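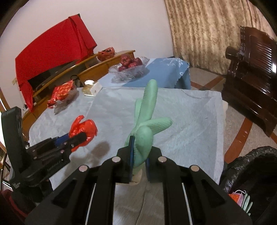

Help me sort cleaning stuff!

I'm Gwawr, I run the supply table at Bumivau, and I'm looking for 14 people to spend an afternoon in August sorting rubber gloves, scrubbing pads, cloths and plastic bags (way more fun than it sounds, I promise!). You pick things up, decide what goes together and toss the rest in the bin. 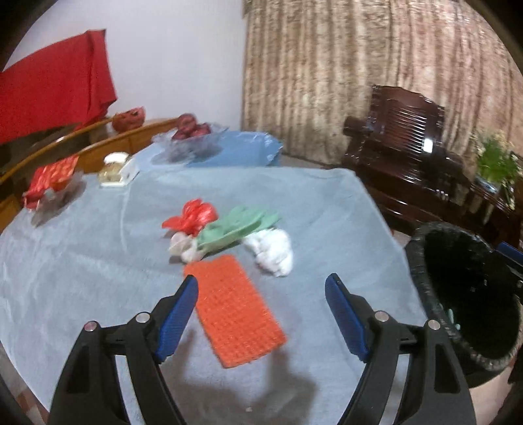
Orange scrubbing pad, with a green glove and a red bag behind it

No experience needed, just be 18 or over and okay with standing for a while. Lunch is on me! Write to me or Kálmán Kovács by 2019-08-25 and tell us which afternoons you're free.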